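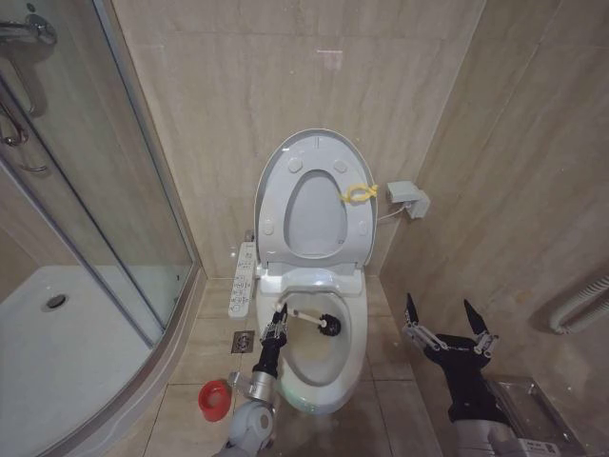
Page last changed: 25/02/2018
By Nouhaila Badawi, Flavgate Property Inspection

Move-out and re-let inspection, furnished apartments: checklist with comments

This version replaces the sheet used at the Hamdy and Nasier buildings. The comments under each item are taken from the February round and show how an entry should be worded. Mark each item P (pass), R (repair) or N (not fitted). An item marked R needs a comment. An item marked P may have one.

Inspect after the tenant has removed all belongings and before the cleaners go in. Power and water must be on. Bring a flashlight, outlet tester, moisture meter, tape measure and the move-in report for the same unit.

1. ENTRANCE AND LOCKS

1.1 Entry door closes and latches without being lifted or pushed.
Comment, Hamdy unit 16: R. Door drags on the threshold at the hinge side. Top hinge screws loose in the frame. Refit with longer screws before any planing is done.

1.2 Deadbolt throws fully. Strike plate tight.
Comment: P.

1.3 All keys on the key record returned. Mailbox key included.
Comment: R. Mailbox key missing. Lock to be replaced and charged per lease.

1.4 Intercom rings and releases the street door.
Comment: P. Volume low on the handset, already at maximum setting.

2. ELECTRICAL

2.1 Panel cover in place, every breaker labeled.
Comment: R. Two labels worn off. Circuits traced and written on the sheet, new labels to be printed.

2.2 Each outlet tested. GFCI outlets trip on the test button and reset.
Comment: P in kitchen and bathroom. Living room outlet behind the couch has a cracked plate, R.

2.3 Light fixtures have covers and working bulbs. Do not mark a fixture R for a dead bulb alone; replace the bulb and retest.
Comment: P after bulb change in hallway.

2.4 No extension cords left in permanent use, under rugs or through doorways.
Comment: P.

3. SMOKE AND CARBON MONOXIDE ALARMS

3.1 Alarm present in the locations shown on the floor plan.
Comment: P.

3.2 Alarm sounds on test. Replacement date on the body not passed.
Comment: R. Bedroom alarm sounds but the replacement date has passed. Treat as failed. The unit is not to be re-let until this line is signed.

3.3 No paint, tape or cover over the sensor openings.
Comment: P.

4. KITCHEN

4.1 Range burners light or heat at every setting. Anti-tip bracket engaged.
Comment: R. Bracket is on the wall but the rear leg was not seated in it. Range pushed back and checked again. Entry stays R so that the cleaners are told to reseat the leg.

4.2 Hood fan runs on all speeds. Filter removable.
Comment: P. Filter heavy with grease, cleaning item.

4.3 Refrigerator door seals hold a strip of paper on all sides.
Comment: P.

4.4 Cabinet under sink: moisture meter reading on the floor panel, trap and supply connections checked by hand with the faucet running.
Comment: R. Raised reading at the back left corner. Trap nut tightened, panel to be read again at the second visit.

5. BATHROOM

5.1 Toilet: raise lid and seat. Check hinges for side play, and the bumper pads under the seat for looseness or wear. Check the bowl for cracks and the base for movement.
Comment: P.

5.2 Flush and let the tank refill. Water must stop running. Dye test if there is any doubt.
Comment: P, dye test clear.

5.3 Wall and floor tile: sound joints, no hollow tiles, sealant continuous at the corners.
Comment: R. Sealant split at the tub corner. Cut out and renew, do not apply over the old bead.

5.4 Exhaust fan draws a sheet of tissue to the grille.
Comment: P.

5.5 Shower diverter returns to the tub spout when released.
Comment: N. Separate shower.

6. WINDOWS AND WALLS

6.1 Each window opens, stays open and locks.
Comment: R. Bedroom sash drops. Balance cord broken on the right side.

6.2 Screens fitted and free of holes.
Comment: P.

6.3 Wall damage measured and compared with the move-in report. Small nail holes count as normal wear.
Comment: P.

7. CLOSING OUT

7.1 Meter readings photographed and written down.

7.2 Repairs with an estimated cost over $370 go to Rachid Chraibi for approval before work is ordered. Smaller repairs are ordered directly.

7.3 The itemized list is mailed to the former tenant within 21 days of move-out. Check the lease for a shorter period.

7.4 Second visit booked for every R. Sign and date each line as it is cleared. A single signature at the bottom of the sheet is not accepted.

Reader comments

Amanuel Sisay
In 5.3 you have sealant split at the tub corner and in 5.5 the shower is separate. Is that one apartment? I would like the unit number on every comment, otherwise the sample is hard to follow.

Nouhaila Badawi
Only 1.1 to 1.3 are from unit 16. The others come from several units in both buildings. I will add the numbers in the next version.

Bouchra Lamrani
4.1 should say to switch the range off at the breaker before pulling it out, if it is electric. We had a cord pinched under the rear leg at Bravgate and it went unseen until the next tenant moved in.

Analyn Macaraeg
Can the alarm section go first? If 3.2 fails we cannot re-let anyway, and I would sooner know that before doing the windows. Also the printed sheet leaves one line for comments at 4.4 and the meter readings do not fit.

Rachid Chraibi
Order stays as it is, it follows the walk through the apartment from the door. More space at 4.4 is fine. Please send me the old sheets for Nasier that are still open.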